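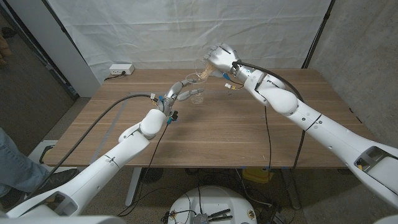 On 2024-07-13 I visited the open day of the Wolico mill in Flosalcombe. The bus from Pestier takes 55 minutes and stops on the main road, and from there you walk along the canal. I had wanted to go already in April, but that open day was moved because the yard was being paved.

The entrance costs seven dollars and includes the tour, the tasting and a small bag of flour to take home. I received rye. At the desk they ask if you have an allergy to gluten, and you must put a paper cap on your hair before the first door.

The tour begins in the intake hall, where farmers bring the grain. The floor has a large metal grid, and under it is the pit. Our guide let us put a hand into the fresh barley and then into barley which had already passed the cleaner. The first one left my fingers gray with dust, the second left almost nothing. After this we went up to the sifting floor. It is very loud there and I understood only half of the explanation, but the guide repeated the important part on the stairs: what is too coarse goes back to the rollers, and what is fine enough continues down to the bags.

For me the best room was the small one at the end of the corridor, where they speak about checking and measuring. It has nothing expensive for the visitor to look at. There is a wooden table, and there are clear plastic cups, and the lesson is about how dry grain behaves when it is poured from one cup into another. If you tilt the upper cup slowly, the grain waits, and then much of it comes together. If you keep the two cups near each other, less of it jumps over the rim. I cook porridge every morning and I had never thought about this.

The explanation about weight was also useful. The same cup of rolled oats and of whole oats does not weigh the same, so in the mill they write all recipes by weight. I asked about home scales, and the advice was to choose one that shows single grams and to put it on a hard surface.

They also recommend to lay a light cloth on the table when you sort or compare grain at home. Dark seeds and small stones are easier to find on white, and you can lift the corners afterward and bring everything back into the jar.

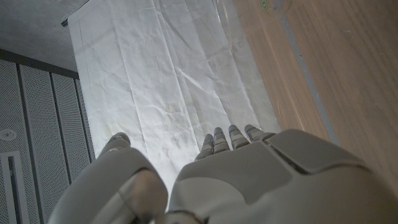

Does the cloth need to be ironed flat?

A few folds do no harm if you only want to catch what falls, but for sorting it is better to smooth the part where you work, so that small grains do not hide in the creases.

The tasting was in the yard, under a roof. We had three kinds of bread and one porridge with salt, made with Flores, the house brand of oats. I liked the darkest bread the most. The porridge was too thick for my taste, but the people beside me took a second plate.

Some practical notes. The tour has many stairs and no elevator, so it is difficult with a stroller. The shop takes cards, the coffee stand only cash. Bring a jacket for the intake hall, it is cold there even in July. The last bus to Pestier leaves at seven in the evening, from the other side of the road.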